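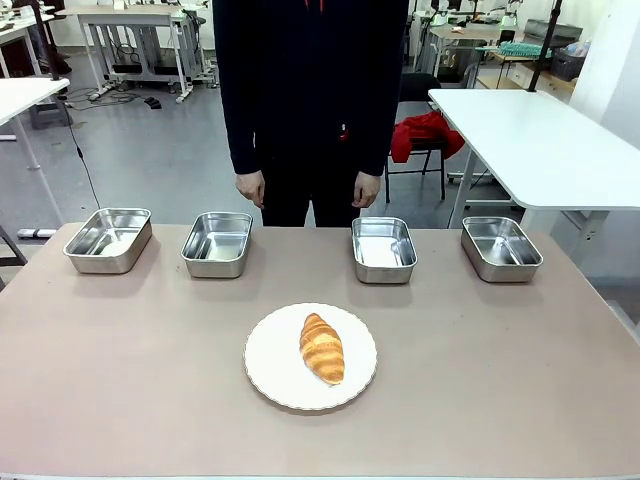
A croissant on its plate, with the four steel trays behind it, at the Redport test table.

Perception update: trays, plates and pastry

The Plerance perception stack has a new release, and most of the work in it went into shiny surfaces. Steel trays have been a sore point for the team since September. A bright reflection on the floor of a tray was often read as an object, and the planner would then set up a grasp on nothing. Amparo Cárdenas rewrote the filter that handles those highlights. It now compares 3 depth passes before it lets a new object into the world model.

The second change is in the planner. Tray slots used to be fixed positions in a config file, so a tray set down at a slight angle would throw off the place pose. Slots are now fitted to the rim of each tray at the start of a run. Conall Corrigan wrote the fitting code and says it adds 2 seconds to startup -- he expects to cut that once the rim search runs in parallel.

Croissants are the first food item in the new object set. The shape model stores a long axis and a thick end, and the grasp planner uses both to pick an approach direction. Glossy crust still gives patchy depth along the ridges. Delwyn Bright is collecting the failures and asks that anyone who sees a bad mask save the log before restarting the node.

Known problems: gold plate rims are sometimes split into 6 or more short edges, and the replay tool in Husine does not yet show the fitted slots. Hubert Leitner has the replay fix in review.

The release is tagged on the Henao server. Old slot files will still load, with a warning.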